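The Three Clauses of Nesside
A short story

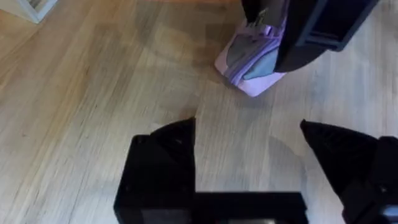

Clause 2: one gripper holds, the other stays open until the hold is confirmed.

The Handling Standard of the Nesside works was numbered 3301 and ran to 38 pages. The part that mattered to the machines took up less than one of them. It contained three clauses, and the unit known as Ursu had been made responsible for their observance.

Clause 1 stated that no object should be lifted while its owner was unknown. Clause 2 stated that where two grippers worked together, the second should remain open until the first had confirmed its hold. Clause 3 stated that any doubt should be reported before the work went on.

Ursu had supervised 1000 transfers under the Standard and had recorded no breach. It was therefore with some care that it reviewed the request received from the Farnance house on the morning of the inspection. A lavender object was to be taken up from the wooden floor and returned to its owner. The owner's name had been left blank.

The first gripper, a black model of long service, already had the object in its hold. The second waited a short distance away, fingers apart, as Clause 2 required. Ursu instructed both to stop.

"The hold is confirmed," the first gripper reported.

"The owner is not," Ursu replied. "Has the object been lifted?"

"The object has been held. Lifting has not begun."

Ursu consulted the Standard. Holding was defined on page 12. Lifting was defined on page 14, with a drawing. Between the two there was a page on the care of floors – and on the matter of waiting, nothing at all.

A report was filed under Clause 3. The inspectors read it in the next room and asked whether the machines could remain as they were until an answer was found. Ursu confirmed that they could.

The answer arrived before evening. The owner was entered as "the household", and a new clause was added to the Standard, permitting an object to be held while a question was open.

Ursu numbered it Clause 4, informed both grippers, and gave the order to lift.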